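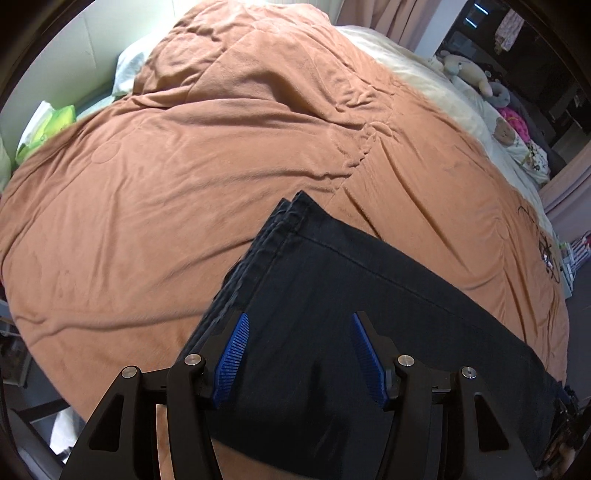 Why does a folding robot sometimes pull on the wrong thing?
It pulls on the wrong thing when its camera sees two things that look the same, and its fingers can't feel the difference.

Young Readers > Machines > When Robots Make Mistakes > The Robot and the Lamp

Folding trousers is an easy job for you, maybe a boring one. For a robot it is one of the hard jobs. A box stays a box when you lift it. Cloth changes its shape every time you touch it.

In the town of Dretenden there is a small company with the name Miltell. They build a robot arm called Jolter. Jolter has one arm, one camera and one gripper, and it is learning to fold clothes on a bed. The test house where it learns is called Hollis, and it has bedrooms like the ones where people live, with blankets, pillows and many small things lying on the bed.

A gripper is a kind of hand. Many grippers have only two fingers, which we call jaws. The gripper in the picture has two black jaws, and on the inner side of each jaw there is a blue pad with ridges. Ridges are small raised lines, like the lines under your shoe. They can help a gripper to hold a thing so that it does not slide away.

The gripper in the picture is held by hand. People use such tools to do a job first by themselves, and the camera on the tool records it. A robot can then learn from the recording.

What happened at Hollis

One October evening Jolter had to pick up black trousers from a bed. A lamp stood beside the bed, and its black cable was lying over the blanket. The camera saw a black edge and next to it a thin black line. Jolter decided that the line was a part of the trousers, maybe a seam. It closed its jaws on both of them and lifted.

The cable became tight. Then the lamp fell on the floor and the bulb broke. There was no person near the bed, so no one was hurt, but it could be worse. A pulled cable can also come out of the wall, or the wire inside it can break, and a broken wire is dangerous to touch.

Why did Jolter not stop?

Jolter had a rule for stopping. When something pulled back too strongly, the arm must stop. This is a good rule. You do the same when your sleeve is caught on a door handle: you feel the pull, and you stop walking.

The problem was the number in the rule. The engineers had set Jolter to stop when the pull was as strong as a weight of 6 kilograms. They chose it for heavy winter blankets. But a small lamp falls with a much smaller pull, so for Jolter everything seemed normal, and it continued to lift.

So there were two mistakes in the same moment. The camera took the cable for cloth, and the stopping rule was too weak to save the lamp.

Looking for the mistake

The engineers looked at all the recordings from Jolter. There were 776 of them, and in 11 the jaws had closed on something that was not the clothes. Sometimes it was the blanket under them. Sometimes it was the corner of a pillow.

Black clothes were difficult for a special reason. On white cloth you can see small gray shadows in every fold. On black cloth the shadows are black too, and the camera cannot find them easily. Look at the black trousers in the picture. Against the orange-brown blanket their outer edge is clear to see. On the right side of the blanket lies a thin black cable in loops. Would you know at once which one is cloth? You would, but you have seen cables all your life.

What they changed

Now Jolter stops when it feels a pull of 300 grams more than it expects. Before it lifts, it also makes a very small pull, waits, and looks again. If something moves that should stay still, it opens its jaws and begins again from another side. The work goes slower in this way.

There is also a big red stop button beside the bed at Hollis, and a person must stand near it when Jolter is working.

Try it yourself

Put two socks of the same dark color on a dark towel. Close one eye and pick up only one sock with kitchen tongs, without touching the towel. Use socks and a towel only, and keep the tongs away from cables and from anything that is plugged in.

Words to know

Gripper: the part of a robot that takes hold of things.
Jaws: the fingers of a gripper.
Seam: the line where two pieces of cloth are sewn together.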